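Mug cell: fingertip pads and wrist camera drift
Machines & Cells > Setup and maintenance

tall_poppy_torque
Finally got the mug cell behaving itself and I'm so chuffed I had to post. Background for anyone who missed my October thread: one arm, parallel gripper, a wrist camera and a head camera, and a table of kitchen stuff it has to sort onto racks and trees. It ran beautifully for weeks and then started closing on handles a few millimetres to the left. Not every time, either. Fine in the morning, cranky by 3 pm.

I blamed the calibration file. Redid it twice. No change! Then I put a square against the wrist camera bracket and found one of the two screws had backed off enough that the whole thing nodded when the arm changed direction. New screws, a dab of the medium threadlocker, and the offset went away. I've done 200 picks since and I'm grinning like an idiot.

Still to sort: the fingertip pads. How often do the rest of you swap yours?

Borkemix_Ben
Good find. Camera brackets are the first place I look and the last place anybody believes me about. We do pads every 36 hours of run time, whether they look tired or not. Ours are the Hurelell ones, the softer grade.

kahsay_k
36 hours sounds wasteful to me. I run them until the grip starts to slip on a glazed handle, then swap both sides together. Never just one side. A new pad against an old one shifts your centre and you'll be chasing that for a week.

Borkemix_Ben
Wasteful, sure, but pads are cheap and my evenings aren't. If you wait for slip you're waiting for a broken mug.

kahsay_k
I use plastic mugs for exactly that reason :)

tall_poppy_torque
Ha, fair. I'm somewhere between you two. Agree completely on swapping them as a pair.

oda_w
Can you post the table layout? I'm setting up almost the same job and I can't decide how close to put the rack to the tree. Ours keeps clipping the tree with the outside of the finger on the way to the rack.

tall_poppy_torque
Sure thing. One from the wrist and two from the head camera.

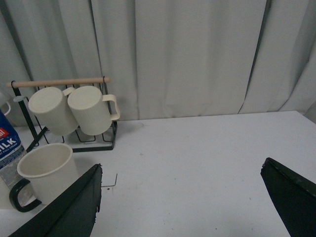
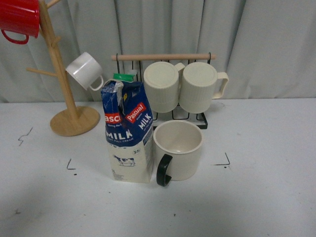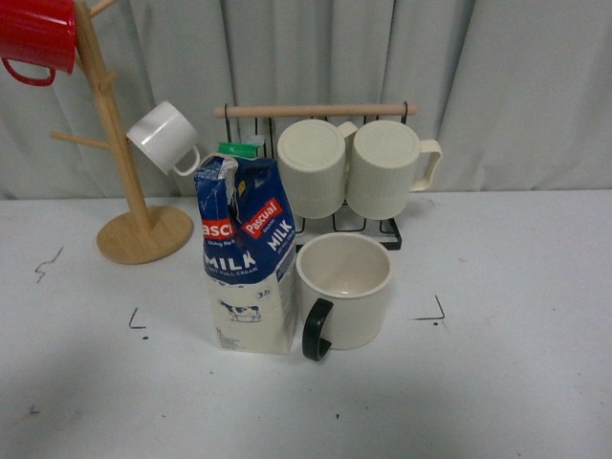

On the clipping, Oda, I had the same trouble and it came down to the approach more than the spacing. I was letting the planner come in from wherever it liked. Now I've got a fixed waypoint 80 mm above the dowel and everything that's headed for the rack has to pass through it. Costs me maybe a second per mug. Completely worth it.

The other change was opening width. I used to open to full stroke for every pick because it was one less number to think about, and of course that's when the outside of the fingers is most likely to whack something. Now it opens to the handle plus 9 mm each side. That needs a decent bracket on the camera or you'll miss, which brings me right back to those screws!

oda_w
Oh, the waypoint is a great idea. I've been moving furniture when I should've been moving the path. Do you tape your corner marks or draw them?

tall_poppy_torque
Marker. Tape lifts at the corners after enough wiping down, and then a pad catches it. Marker fades, so I go over it when it starts looking grey. The corners are what I check the head camera against at start-up: overlay yesterday's picture on today's, and if the corners sit on top of each other, off we go.

ragnvald_s
I'm going to disagree on that. Overlaying a picture tells you the camera and the table haven't moved relative to each other. It says nothing about the arm base. I had a cell at Irkik where the camera and table were bolted to one frame and the arm to another, and the overlay was perfect every morning while the arm crept off a hair at a time. Touch off on a physical pin. Three pins if you can manage it.

tall_poppy_torque
That's a really good point, and my arm is on its own pedestal, so it applies to me. I do touch off, but only after I've had a cover off. What do you use for pins?

ragnvald_s
Ground dowel pins pressed into a block, block screwed to the table at the back where no one leans on it. Close the fingers on the pin slowly and read the position. If it's out by more than your pad thickness varies, stop and find out why before you touch the software.

vasco_b
Seconding the pins. Also check the cable run to the wrist while you're there. A stiff cable tugging on the bracket at one end of travel looks exactly like calibration drift, and it could well be what loosened your screw in the first place. Mine had been zip-tied too tight at the elbow. Cut the tie, gave it a proper loop, sorted.

tall_poppy_torque
Well, I just went and looked, and there is next to no slack when joint five is wound all the way round. Threadlocker would've hidden that until the connector let go. Thanks, Vasco!

kahsay_k
So it was the cable.

Borkemix_Ben
It was the screw AND the cable. And he should still change the pads.

tall_poppy_torque
Pads are in the mail. I ordered both grades so I can try them back to back. Pin block is on the list for the weekend if I can get time on the mill. Lorcan has a Lindqvist reamer I can borrow, so the press fit should come out better than my last attempt. Will report back with numbers.

oda_w
Please do. I put the waypoint in over lunch, by the way, and I haven't hit the tree yet. I went with a bit more height than you did as my rack's taller.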